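# Uma manhã na Jarnix, onde as cordas velhas vão parar

Quem escala ou anda de caiaque conhece o problema: a corda chega ao fim da vida, a tenda rasga de vez, o casaco perde a membrana, e aquilo fica tudo na garagem a ganhar pó. Eu tinha três cordas reformadas e um saco de fitas, por isso quando soube que a Jarnix fazia um dia aberto em Leltside, numa quinta-feira de julho, meti tudo na mala do carro e fui!

Cheguei cedo demais (como sempre) e fiquei a beber café com a Jolanta Jasińska, que trata da triagem e fala do náilon como outras pessoas falam de vinho. As cordas separam-se por tipo de fibra, depois tira-se a capa, e só o miolo segue para a trituradora. As minhas foram à balança com o resto do nosso grupo e deu 39 quilos. Fiquei um bocadinho orgulhosa, confesso, embora metade fosse de um clube de espeleologia que apareceu com uma carrinha cheia.

A linha em si é mais pequena do que eu imaginava. São seis pessoas por turno, um barulho dos diabos, e no fim sai um granulado cinzento que vai para a Kestorum, onde fazem fivelas e peças para mochilas. Passaram por ali 572 tendas desde o inverno, quase todas de festivais, e muitas com as estacas ainda no saco! Isso irritou-me mais do que qualquer gráfico. A Florence Sandhu, que guiava a visita, disse que as tendas são o pior: tecido, rede, fecho, varetas, costuras seladas, tudo colado a tudo, e alguém tem de desmanchar à mão.

Perguntei pelos casacos impermeáveis e a resposta foi um encolher de ombros. Por enquanto não os aceitam. Também não aceitam arneses com metal cosido, portanto trouxe o meu de volta.

À tarde houve uma conversa sobre a Awan, a oficina de reparações do lado, que arranjou uns 4000 artigos no ano passado. Troca de fechos, remendos, colchões furados. Deixei lá o meu colchão e pago quando o for buscar. 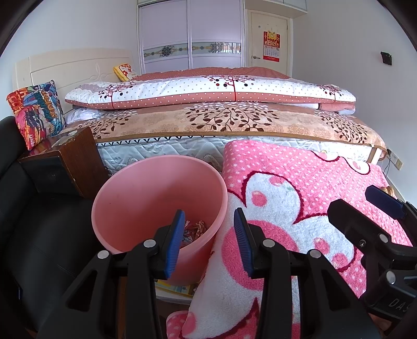 Desde que voltei, ando a guardar os restos de fita e de cordeleta que antes iam direitos para o lixo comum. Em casa funciona assim: um saco para o náilon limpo, outro para o que ainda dá para remendar, e as aparas miúdas à parte. Para essas chega bem um cesto de papéis de plástico, redondo e de boca larga como o cor-de-rosa da foto, onde os pedacinhos coloridos se juntam no fundo e se despejam de uma vez. A Jolanta pediu só que não misturássemos fita-cola nem etiquetas. Volto a Leltside quando o colchão estiver pronto, e desta vez levo também as cordas da minha irmã.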